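Community > Local Government > Elections and Recalls

We use cookies to remember your settings and keep you signed in. By continuing to browse you agree to our cookie policy. Accept | Manage

Can we still recall a council member who says he's going to resign "soon"?

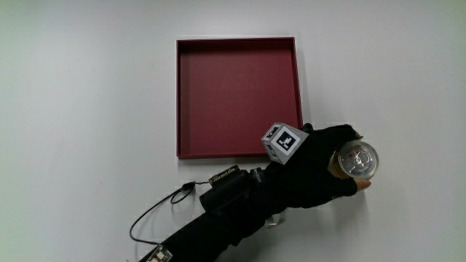 So I'm in Pravia (the small one, we have a five-member town council and one traffic light) and I've gotten myself tangled up in a recall petition. Short version: our council member Joaquim Aguiar voted to give the snow plowing contract to Zevside without it going out to bid, and then the first real storm came and half the north side didn't get plowed for three days. My street included! People were furious. There was a meeting on 12th December that ran past eleven at night, and by the end of it a bunch of us had agreed to start collecting signatures.

We need 568 valid ones. The clerk gave us that number in writing, so I'm not worried about that part. We were getting there - slowly, because it's freezing and folks don't want to stand in a doorway with a pen - and then Aguiar told the local paper he "intends to step aside in the coming months." No date. No letter to the clerk. Just that.

Now the group is split right down the middle. Half of them say we won, let's go home. The other half (me, mostly) think he could just sit there until his term runs out and we'd have let our window close for nothing. I'm also hearing that if he resigns, the rest of the council gets to pick his replacement, and I'm not crazy about that either, seeing as they all voted the same way on the plowing except one.

So what I want to know is:

Does saying you'll resign to a newspaper count for anything? Does our petition die if he does it? And is there any point in pushing on for a recall election when the regular one is coming up anyway? I've read the town charter twice and I get lost every time it says "notwithstanding."

Posted by frostheave_mary

2 replies

gavelgus

I served on a council for two terms in a town not much bigger than yours, and I've been on the receiving end of a recall (it failed, thank you very much), so let me take a run at this.

First thing, a quote in the paper is just a quote in the paper. In most places a resignation has to be in writing and handed to the clerk or the presiding officer, and until that happens he's still your council member with a full vote. Some charters let you resign with a future date on it, and then you get into whether he can take it back before that date arrives. In my state you could, up until the council formally accepted it. We had a fellow named Walczak do exactly that. Turned in his letter, got talked out of it by his wife over a weekend, and came back and pulled it before the meeting. Perfectly legal, and boy were people sore.

Second, your petition. It's about the person holding the office. If he leaves, there's nobody to recall, and the usual result is that the clerk stops the process wherever it's at. If he's only talking about leaving, the petition is alive and your deadline keeps ticking. Please don't assume anybody is going to pause the clock for you. Ask the clerk for the exact last day you can file, get it in writing like you did with the signature number, and tape it to your fridge.

Then there's the replacement business. This is where you want to read the vacancy section of the charter, which is probably a totally different chapter from the recall section. Look for how long the council has to fill the seat and how long the appointee gets to stay. Sometimes it's the whole rest of the term. Sometimes it's only until the next regular election, and if yours is in April that isn't much time for anybody to get comfortable. There may also be a rule that says no recall can be held within so many months of a regular election, so check that before you spend another Saturday on a porch.

If it were me I'd keep collecting. You can always decide not to file. You can't go back and collect signatures after the deadline. And get plenty more than 568, because you will lose a pile of them to people who moved, people who aren't registered, and people who live one house over the town line and swear they don't. Ours had whole pages tossed because the circulator forgot to sign the bottom.

Last thing and then I'll hush. Be polite to the man. I know you're mad about the plowing, and I would be too, but folks sign for reasonable people. The ones who came after me put something nasty about my kids on a flyer and I think it cost them the whole thing.

wumari_lou

I don't know your charter but we went through something like this over in Wumari and it was a mess. Our gal said she'd resign and everybody quit working on the petition and then she stayed another 13 months!! So don't stop is my advice. She did end up losing when she ran again, so I guess it came out in the wash, but that was a long 13 months.

Also go to the meetings. We had like 15 people show up every time, sitting in the same seats, and the council got a lot more careful about putting things out to bid. You don't need a recall for that, you just need somebody to watch your kids. Did you ask whether the Zevside contract can be canceled? Ours had a thing where the town could get out of it with notice if the work wasn't done. I'd be more worried about getting my street plowed this winter than who's sitting in the chair, no offense.

Comment from frostheave_mary

Thank you both so much! I called the clerk this morning and there's no letter from him, nothing, so he's still in. She's going to email me the filing deadline. I found the vacancy part too, it's way in the back after the bit about cemetery plots, and it says the council appoints until the next regular election. That does make me feel a little better about him leaving, if he ever leaves. And no offense taken on the contract - I hadn't even thought to ask, so I've put in a request for a copy. The group's meeting again at my place and I'm going to read gavelgus's answer out loud to them, minus the part about the wife.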